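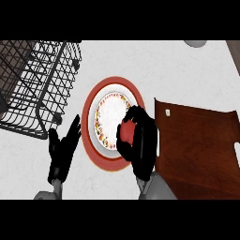

December 9, 2021

I said I would write something about the robotics club at Elness once I'd sat through enough of it to have an opinion. I've now been to most of the autumn meetings, so I've used up my excuses.

My niece joined in May. The club has 20 members on paper and perhaps half that on a wet evening, and this year's project is a kitchen one. They have entered the student league at Plurkville, where teams get the same simulated counter, the same pair of arms and the same crockery, and have to write something that can lay and clear a place without making a mess of it. No real arms are involved until the final, and only the top few teams get that far.

I have grumbled about this at home and may as well grumble here. When I was at school the club built things. They were terrible things and most of them caught on the carpet, but when a wheel fell off you knew about it. A plate on a screen doesn't cost anything. You press reset and it's back where it was, which strikes me as a poor preparation for plates.

Mostafa Belhaj, who runs the club and has heard all this from me more than once, says the reset is the reason they use it. Last month they left a batch going overnight and got through 3365 attempts at one task, the kind where one hand has to hold on to something over the plates and the other has to keep out of the way. I asked how many had worked. He said it depended what I meant by worked. I've worked in offices long enough to know that answer.

To be fair to him, he did then show me the scoring sheet. A run is marked out of 100 and you lose marks for touching anything you weren't meant to touch, for squeezing too hard, and for taking too long. The team's average at the time was 35. It has gone up since, though I notice it went up most in the week they changed the starting position of the hands, and I'd want to know whether the program got better or the job got easier. My niece says both. She's 14 and has a future in management.

What bothers me more is how the work gets shared out. Three of them write nearly all the code. The others watch the replays and fill in the log, and one lad has spent several weeks adjusting how far apart the fingers sit and seems perfectly happy. The write-up they have to send in asks for "contributions of all members", and I look forward to reading it.

I'll give them this much. I went in expecting them to be dazzled by it all and they aren't. They complain about the hands constantly. They argue about whether a grip counts as a grip if it only holds while the arm stays still, and that's a better argument than most I heard in my day. One girl has started keeping a list of things the simulator lets you get away with and wants to send it to the organisers. I told her to send it.

The next round is against Gundaleck and Lahlou, both of whom did well last year. Gundaleck apparently has a parent who does this for a living, so draw your own conclusions. I've been asked to bring biscuits and keep my views on wheels to myself.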